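Plotside Chore Trial – Room Safety Checklist
Site: Kunotville
Inspector: Gediminas Toom
Date: Fri 14 August

1. Extinguisher box clear to open – OK
2. Door opens fully from inside – OK
3. Stop button tested before power-on – OK
Comment: Tested from both sides of the desk.
4. Cables clear of walking path – ACTION
Comment: One still reaches the floor. Tie it up before the next run.
5. Drawers shut before the robot walks – ACTION
Comment: Same note as January. Knee height is the worst place for an open drawer.
6. Task list posted – OK
Comment: Tidy desk, pick up ball, close drawer. Wiping is off the list until the grip settings are redone.

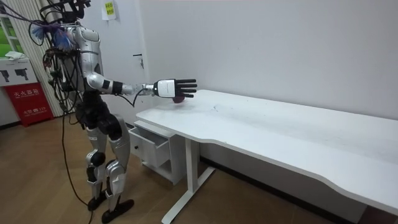
7. Staff distance during arm movement – OK
Comment: My view is that it can't be left alone with housework yet. Picking up one small thing is a fair test, but a kitchen has kids and wet floors in it. Keep a person on the stop button for all 60 runs – no exceptions for short ones.

Recheck items 4 and 5 before Tellel starts the drawer runs.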